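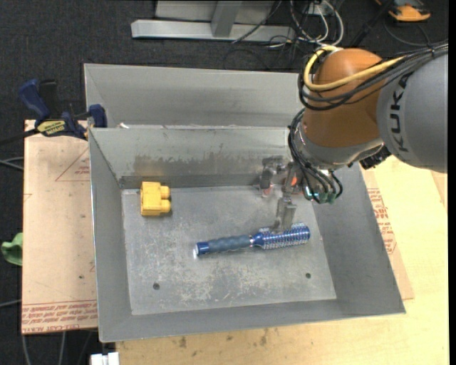

**Choosing between a two-finger gripper and a suction tool for bin picking**

Our department is preparing a recommendation on end-of-arm tooling for a small bin-picking cell and would welcome comment from members who have made a similar choice. The arm is a KUKA and will not be changed. The bin is gray sheet metal with sloping walls and a flat floor, and the items placed in it are of mixed shape, such as the blue round hairbrush and the yellow toy block. The two candidates are a two-finger gripper from Mägi and a single-cup suction tool from Kudow.

We completed 481 pick attempts in April with the two-finger gripper. The majority of failures involved items standing close to a wall, where one finger met the metal before the item was secured. We have not yet run the suction tool over the same set of items. Before we request the additional time, we would like to know the following:

- Is suction a realistic option for items with bristles or studs?
- Should the bin be replaced before the tooling is compared?
- How many attempts per item are considered adequate?

*Posted by Sigita Stankevičius, Bunddale*

---

**Octavian Oprea**

I would not expect a single cup to perform well on the brush. Bristles do not offer a surface against which a cup can seal, and a handle with a bumpy grip is little better. The block is a more reasonable candidate provided that the cup can reach a flat face. If it approaches from the side with the studs, the seal will be poor.

Regarding the walls, please review the grasp planner before purchasing anything. In our installation the planner treated the bin as a simple box with vertical sides. Once the true slope had been entered in the collision model, failures near the wall were reduced considerably with no change to the hardware. It is also advisable to set a minimum clearance for the outside of each finger at its full opening. The fingertip alone is not sufficient, as the linkage above it is wider and will reach the wall first at some approach angles.

I would retain the present bin. A change of bin and a change of tool in the same trial would leave you unable to attribute the result to either one.

On the number of attempts, we use 22 per item for each tool and place the item in a new position each time. Five of these positions are always against a wall or in a corner. Record the failures by type (missed, slipped, collided, dropped in transit), as a single success rate will tell you very little about which tool to select.

Lastly, confirm that the cable bundle at the wrist has adequate slack at the extremes of rotation. A suction tool will add an air line to it, and the routing should be settled before the trial begins.

---

**Tarek Atallah**

Suction is faster. We changed over two years ago and would not return to fingers.

---

**Ieva Ozoliņš**

The reply from Mr. Atallah may be correct for cartons, but the items in the original post are not cartons. I agree with Mr. Oprea on the collision model.

One further point concerns the camera. Bare sheet metal produces reflections, and the depth readings on a glossy item such as the cap of that brush handle may be incomplete. We tested a matte liner from Jindex on the bin floor and obtained steadier depth data. The liner did, however, wear through at the center within 5 weeks, and any liner changes the height of the floor. The bin must be measured again after it is fitted, or the fingers will be driven into it.

Should you proceed with both tools, please keep the camera position and the lighting identical for the two sets of attempts. I would be interested in the figures for the wall positions when they are available.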